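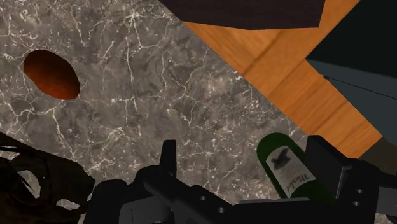
The winter campaign at the Rultutville miniatures club came to a close on 18/03/2024, and what a finish it was! Gitau Makokha, who has been bringing the same much-repainted army of hill clansmen to the club for more years than he likes to admit, held the bridge at Osness through the final turn and took the campaign for the Kinnear side by 2 points.

The last battle was a big one by the club's standards, with 400 points of troops to a side and a river running the whole length of the table. The Oltelden players had the better of it early on. Their heavy cavalry got across the ford on the second turn (helped along by some truly shameless dice) and for a good hour it looked as though the Kinnear baggage train was going to be lunch. Then the fog rule came into play, the cavalry failed three activations in a row, and Makokha walked his spearmen back onto the bridge and stayed there.

"I had no plan at all past turn four," he told us afterward, still grinning. "I just kept rolling for courage and they kept having it."

Players who missed the February games will be glad to hear that the full campaign map, with everyone's scribbles left on it, is going up on the club room wall. Final scores were 444 for Kinnear and 442 for Oltelden, so there will be plenty of people wanting to go back over their arithmetic - bring your own roster sheets if you plan to argue.

Next up is a skirmish season set in the marshes east of Osness, with small warbands of up to 10 figures each. It should suit newer members nicely, and anybody who hasn't finished painting (you know who you are) is welcome to play with bare primer for the first couple of games. Loaner warbands are available for beginners, and so are dice and tape measures. Just let Gitau know beforehand so he can pack enough for everyone.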